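Give Cumora's night court another year

I sat in on the night list at Casthorpe Magistrates' Court in December and came out a convert. If you've never watched a local court at work, go! It's free, the seats are hard, and you'll learn more about your town in two hours than you will from a year of council newsletters.

The Cumora sittings start at 5.30 pm and deal with the small stuff: unpaid fines, driving while suspended, minor theft. People come straight from work in their hi-vis and their kitchen clogs. They turn up, and that's the part I love. Last year the sittings got through 2821 matters, and 1692 of them were finished the first time they were called.
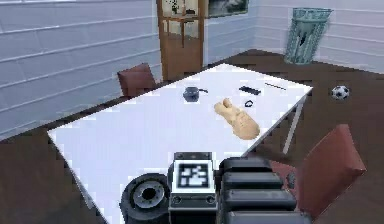
What the critics get wrong

The complaint I hear most is that evening court goes easy on offenders. I watched a bloke get his licence taken away for seven months at ten to eight at night, and he didn't look as though he'd been let off anything.

Abenezer Bogale, a duty lawyer who has worked both lists, told me his daytime clients used to lose a shift's pay for every adjournment. Some stopped coming, a warrant went out, and a $70 fine became a night in the cells. Who was that helping? Certainly not the shopkeepers on Ham Street, who were still waiting for their matters to be heard.

Yes, it costs money to keep the registry open late, and the staff deserve proper penalty rates for it. Pay them! I'd also like a later bus back to Rarkosine, as the last one leaves well before the list is done.

The trial funding runs out at the end of the financial year. Write to your local member and ask for it to be renewed.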